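Evine Textile Handling, Cell Inspection Checklist
Folding cell "Peneck", two arms, one table
Inspected by: Rowena Padilla
Also present: Virgil Tănase (operator), Nisreen Awad (controls)
Reason for inspection: return to service after the June pinch event

Background, for anyone who missed the shouting. During a folding run the right gripper closed on a sleeve hem, failed to notice it was holding anything, and closed again at full force. The left arm was pulling the other way at the time. The shirt lost. Virgil's glove, which had gone in to rescue the shirt, came out with a hole in the thumb. Virgil's thumb was fine and he'd like people to stop asking.

1. Emergency stop, operator side
Result: PASS
Comment: Stops both arms. The button also used to be where people hung their jackets. Hook moved to the opposite wall.

2. Emergency stop, rear
Result: PASS, second try
Comment: First try, I pressed the wrong button and switched off the label printer. New sign ordered.

3. Grip force limit, both arms
Result: FAIL, then PASS
Comment: Limit was set to 877 in the controller and 300 on the printed settings sheet. Nisreen believes the 877 came over with the backup from the Ratlow line, where they handle floor mats. Set back to 300 and locked. The sheet was right all along, so please read the sheet.

4. Fingertips, wear and sharp edges
Result: PASS with note
Comment: Light scuffs near the tip of the left finger. Ran a cotton swab along both edges and nothing snagged. Look again at next inspection.

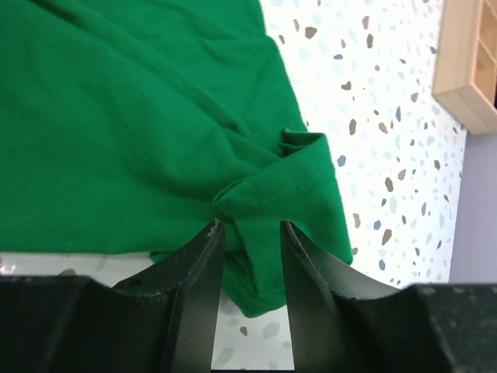 Item 4: fingertips at the folded edge of the green garment.

5. Hold detection
Result: FAIL
Comment: This is the one that caused the trouble. With a single layer of knit between the fingers, the controller reported an empty grip in 2 of 86 test closures. On a bunched hem it did fine. Nisreen has loaded the Gavrilă patch, which treats any doubtful reading as "holding something." The cell now stops more often to think. I can live with that.

6. Opposing pull check (both arms on one garment)
Result: PASS after patch
Comment: If one arm resists, the other is supposed to let go. Before the patch they both held out for an apology.

7. Cables
Result: PASS with note
Comment: No cuts or kinks found. Purple cables have enough slack at full reach, but watch the loops when the arms work close together. Loose cables under the arm bases to be tied up properly. Zip ties were used. More zip ties are needed. Assigned to Virgil.

8. Table and surroundings
Result: PASS
Comment: Basket, sock box and finished stack stay at the sides and back of the table. The middle is for the garment being worked on. Coffee has no assigned location in this cell.

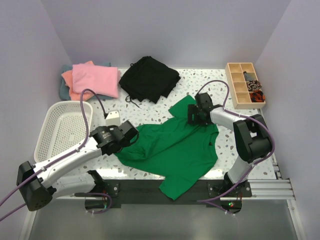 Can an operator reach in to straighten a shirt while the arms are paused?
Only after pressing the emergency stop and waiting for the drive light on the control cabinet to go out. A pause is a software hold, and the arms can restart from it without warning.

9. Operator briefing
Result: OPEN
Comment: Virgil briefed. Irina Coman briefed, and she asked better questions than I had answers for. Ecaterina Enache is on nights and still to do. She doesn't run the cell until she has signed.

10. Incident log
Result: FAIL
Comment: Entry for the pinch event read, in full, "shirt." Rewritten with Virgil's help.

Overall: return to service at reduced speed. Items 5 and 9 stay on the board until I sign them off. Torn glove is in the bag on my desk, please stop throwing it out.

R. Padilla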